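Wiveck Bedmaking: dropped-grip fault set

README for the fault subset, June release

Welcome! If you work on two-armed robots and soft household things, we hope this set gives you as much to chew on as it gave us. It collects the runs in which a bedmaking robot lost hold of a cloth or a pillow and carried on as though it still had it. We used to throw those runs away. Then a pattern showed up in the logs, and now they are the part of Wiveck we like best.

What went wrong

The grip check on both arms came down to one number, the gap between the fingers. If the gap stayed above a set limit after closing, the software reported "held". That works nicely for a box. A thin cloth squashes down to almost no gap, so we had lowered the limit, and after that a pair of fingers that stalled early with nothing between them passed the check as well. The arm would lift, swing across the mattress and "place" thin air, and the run was logged as a success.

The worse version came with pillows. One arm lost its corner, the other kept pulling, and the pillow swung round towards the headboard. The arm that had let go stayed on its planned path and could end up crossing the other one. We had two forearm contacts this way before we stopped the collection at Tetolthorpe and went through everything again. 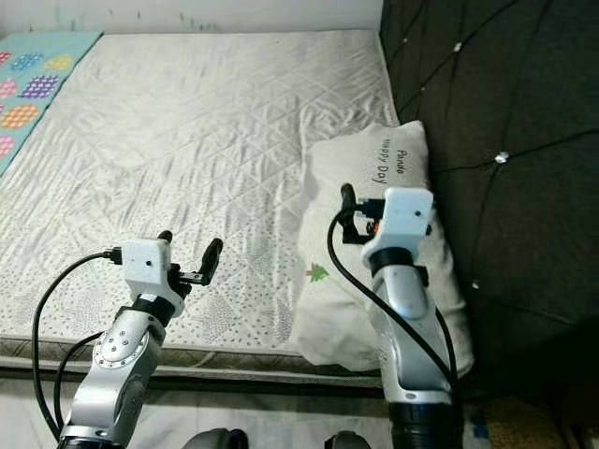 Does the fault depend on which arm is leading?

It happens with either arm in the lead, though the crossing paths only turn up when both have been told to hold the same item.

What's in the set

There are 403 runs, each with head camera video, joint positions, finger gap, motor current and the grip state the software believed at the time. Of these, 27 also have the arms crossing closer than our safe distance, and they are marked "near" in the index. Every run was relabelled by hand from the video, so you get the believed state and the true state side by side. Comparing the two is great fun, and a bit humbling.

Labels
held: cloth or pillow between the fingers
empty: nothing between the fingers
slipping: item moving against the fingers
unclear: view blocked, or labellers disagreed

Please don't fold "unclear" into "empty". We tried it, and it made our detector look far better than it was.

The fix so far

The Ouellet controller now checks motor current as well as finger gap, and checks again 2000 milliseconds after the lift begins. If one arm reports empty during a shared hold, both arms stop where they are and wait for a person. It is slower. We are very happy with it all the same, and the shared-hold stop has been switched on for all new collection.

Known problems

Motor current is noisy in the first few runs after a cold start.
Quilted covers can snag a finger and look like a held cloth in the current trace.
The clock on the Skulberg logger drifts, so line up video and joint data using the sync field and leave the file times alone.
Cable pull at the wrist is not recorded. We wish it were.

Using it safely

The recorded paths include the faulty ones. Do not replay them on a real robot, even slowly. Use a simulator, or keep to the video and labels. If you find a run we've labelled wrongly, send us the run number and what you saw. Corrections go into the next release, and we love getting them!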